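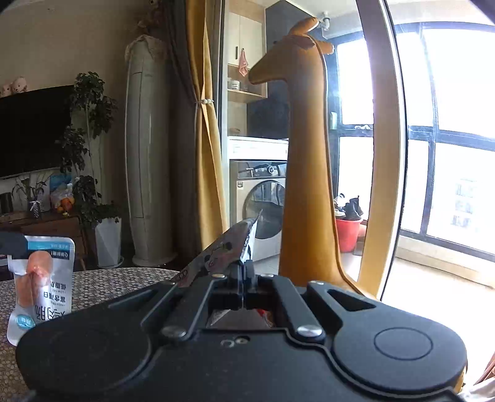

Packaged food held over the table, with the living area behind.

About Us | Our Work | Households and Moving

Stillness is a household sorting and packing service based in Murnham. It was established by Kartini Krishnan to assist families who are moving home, combining two households, or wishing to bring order to rooms that have become difficult to use. The company now employs seven people and attends to nearly 400 homes a year.

Work is carried out in the client's own rooms and at the client's pace. Food is dealt with first. Packets and pouches are brought to a table, where their dates are checked and the household decides what is to be kept. Items with labels in a language our staff do not read are set aside until a member of the family can advise.

Living rooms follow, and bedrooms are left until last. Plants and fresh fruit are never packed overnight. Televisions are moved only by two members of staff, and wall brackets remain the responsibility of the client.

Soft toys are treated as personal belongings of the first order. They are placed in a rigid box, never in a sack, and no toy is given away without the agreement of the child concerned. Small toys of different kinds may share a box, provided that the lid closes without pressure.

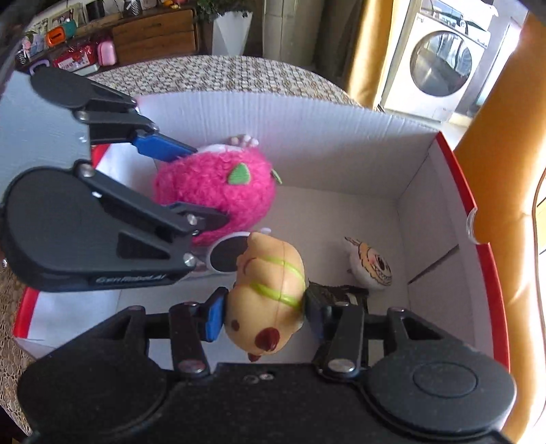 Joo wrote to us after a move in December that the toy box had been the first thing opened in the new house, before the kettle was found, and asked that we put the children's names on the lid as well as on the side. This has since become our standard practice.

Visits last four hours and begin at 9 a.m. Enquiries may be made in writing to our Murnham office, which will arrange a preliminary visit free of charge.

Comments

Zestumero: Do you cover flats with no lift? We are on the fourth floor.

Joo: They did ours, three flights up. Book early if you need the morning.

Murnham reader: Please could you put the prices on this page.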